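Unit 6: Upholstery Fabrics and Wear
Notes for Household Textiles, N. Amarasinghe

Last week we covered fiber content. Today is about how woven covers wear out in ordinary use, and what to look for before you recommend a repair or a new cover.

Most wear on seating comes from rubbing. Seat fronts and arms go first. Corners and piped edges follow — the fabric is stretched over a small radius there, so the yarns have less room to move.

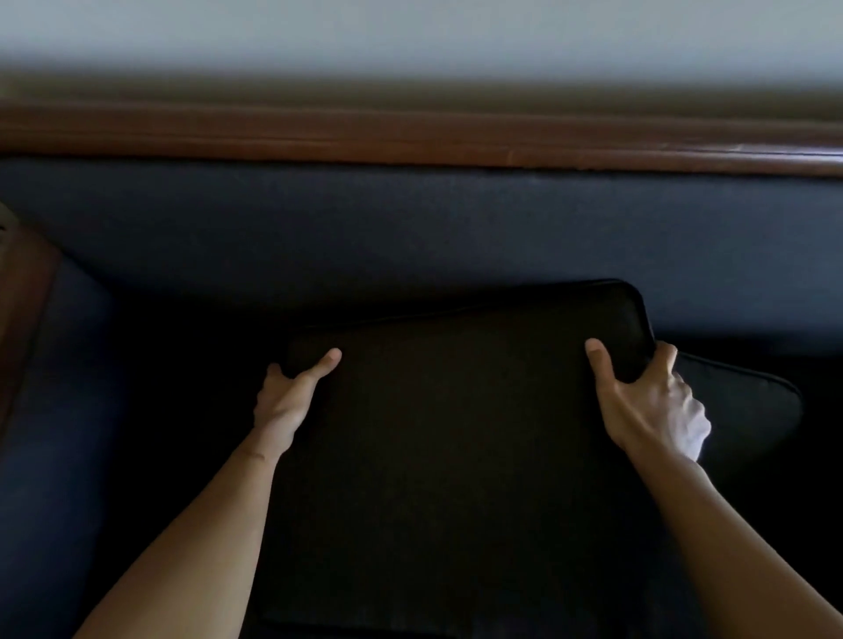 Photo: Shanthi Barua

Loose cushions get handled as well as sat on. Skin oil builds up where people pick them up, and dirt sticks to it. On dark colors the first sign is often a change in shine, seen best with a lamp held low to one side.

Pilling is a separate problem. Short fibers work loose and tangle into small balls. Blends with a strong synthetic fiber hold on to their pills, while pure wool tends to shed them.

Terms to know: abrasion, crocking, seam slippage, pile crush, nap.

Crocking is color that rubs off onto another surface. Test it dry first, then damp, with a white cotton cloth. Write down both results.

For the lab, bring one fabric sample at least 11 inches square. Label the back with the warp direction. Sabina Debnath has the hand lenses.

Reading: Dissanayake handout, pages 52 to the end of the chapter.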